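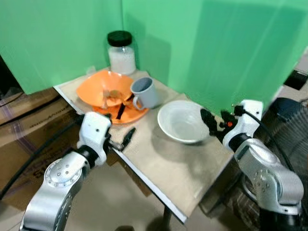
Tableware on a small table, green panels behind.

Datasets / Household / Wustik Kitchen Words

Reading time: 2 min

Wustik Kitchen Words, data card

Wustik is a word list with short sentences about eating, cooking and washing up. It was collected in Mitodcombe from families who speak more than one language at home. The release of 2024-07-31 has 2,755 entries from 164 speakers, in 7 files.

What is in an entry

Every entry has the word as the speaker wrote it, a plain English meaning, one sentence where the word is used, and the age group of the speaker. We kept the spelling of the speakers. If two people write the same word in two ways, both ways stay, and the field "same_as" connects them.

Words for dishes were the most difficult. Many speakers use one word for a cup and a mug, and a few have a separate word for a bowl that is used only for soup.

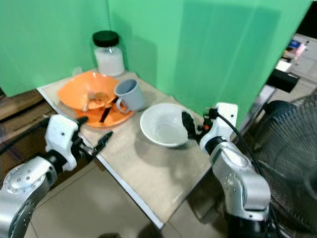
Viera Slanina wrote to us that in her family the word for "plate" also means the meal itself, so "I did not finish my plate" should not be marked as an error. We agree, and these entries now have the tag "meal".

Known problems

Older speakers gave over 1,000 of the entries, so the list is weak in words that children use. The file "washing" has sentences without a final period. Please do not repair them by script, some are unfinished on purpose. 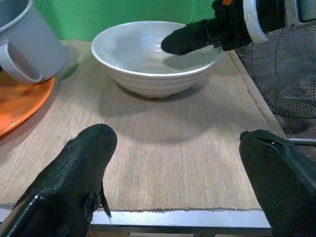
White bowl on a woven placemat.

Use and contact

You may use the list for teaching and for research. Please cite it as Bakhtiari and Jireš, Wustik Kitchen Words. Corrections go to Johannes Mathebula, with the entry number in the subject line. The next version is planned for December.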